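May 15, 2020

Well, I said I would write this down while it was fresh, and then I had dinner, and then I talked to my sister for an hour, so it is less fresh than it was. But I have tea and the window is open and I think I can get most of it in.

The arm dropped its elbow again today. I keep calling it that because I don't have a better name for it. Fistness had been running along nicely all morning (I am still a little embarrassed about the name, but it has stuck to the arm like gum and even Nevzat uses it in his emails now), going down, closing the fingers, lifting, setting the carton back, over and over. I was half listening to the radio. At pick 119 it went down as usual and just kept on going. The fingers met the table, the elbow joint sagged, there was a horrid sort of grinding groan, and I hit the red button with my whole palm, the way you swat a wasp.

I want to be truthful in here if nowhere else, so: my left hand was on the table. It was nowhere near the fingers, a good long reach away, but it was on the table and it should not have been, and I am the one who wrote the rule about it. I had reached in to straighten the corner of a sheet of paper. A sheet of paper! I sat down on the step afterward and felt quite wobbly, and ate the oatmeal cookies I'd been saving for the afternoon.

Then I called Nevzat Sezer, who was as kind as he always is and let me tell the whole thing in the wrong order. He asked whether the arm had stopped when I hit the button or a moment later. I had to think about that. It was a moment later. He went quiet and I could hear him writing. The brake on the elbow is supposed to grab right away, and what I was describing sounded to him like a brake that was slipping a bit before it bit. He wanted the log, so I sent him the log, and he called back before I had even finished washing my mug.

There are two things wrong, he thinks, and they got together and made a third. The first is the height. The program believes the table is 4 millimeters lower than it really is, and I know exactly how that happened, because I put the new white top on in December and measured it with the old spacers still under one end. All winter the fingers have been coming down a hair too hard and the arm has been forgiving me for it. The second is the brake, which has been doing extra work every time the arm trips itself out, and he counted the trips in the log. There were 34 of them since the top went on. I would have told you there had been five or six! They clear themselves so fast that you get in the habit of pressing the button and going on with your day.

I felt like someone who has been driving with the oil light on.

He made me promise three times over not to power it up with the cover off, and I promised, and then we spent a happy half hour talking about his tomatoes. The brake has to come from Güler, and they are slow at the moment like everybody is, but he has an old arm in the shed at Stovcombe that he can rob one from if they keep us waiting. He would have to mail it, as neither of us is going anywhere. I told him there was no hurry. There is a little hurry. The Bullow people want their numbers, and I've promised them 800 clean picks, and I'm going to have to write to them tomorrow and say that the ones I've already sent may be no good. I have been composing that letter in my head since lunch and it gets longer and more apologetic every time. Maybe I'll let Nevzat read it first and cross things out.

After lunch I went through the wrist camera pictures, looking for any where the fingers come in low. It took most of the afternoon and my eyes feel like two boiled eggs. I don't think I can see four millimeters in a picture, to tell you the truth, but I kept at it. I did get rather fond of the red carton along the way, with its silly cartoon shapes and that one little sparkle. I printed one to stick in here.

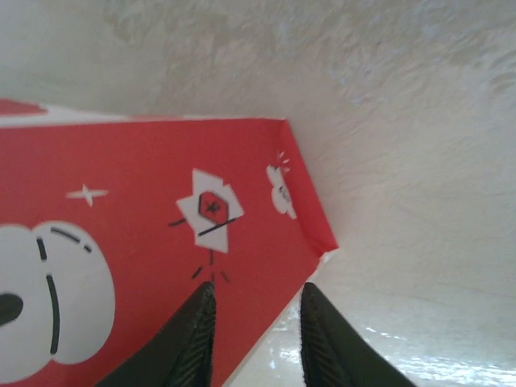 Fistness and the red carton, from the wrist.

You can see how the shiny top throws the light back up, and Nevzat wonders if that hasn't been muddling the camera too. He says to try something dull on it, an old tablecloth even. I have the brown one of Mother's that I never liked. I'll iron it first or the wrinkles will drive me crazy.

So now the arm is unplugged and I've hung a note on the switch in big letters, DO NOT, for my own benefit, there being only me in the house. I put a strip of yellow tape across the table as well, an arm's length back from where the fingers come down, and my hands are to stay on my side of it. I tried sitting there with it all switched off, just to see, and I crossed the tape twice without meaning to, once for my pencil and once for no reason at all. It is going to take some practice. I may move the chair back.

I must remember in the morning: the spacers (both ends this time), the letter to Bullow, and copy the full log onto the spare drive before I touch anything. And call my sister back, I never asked about her knee.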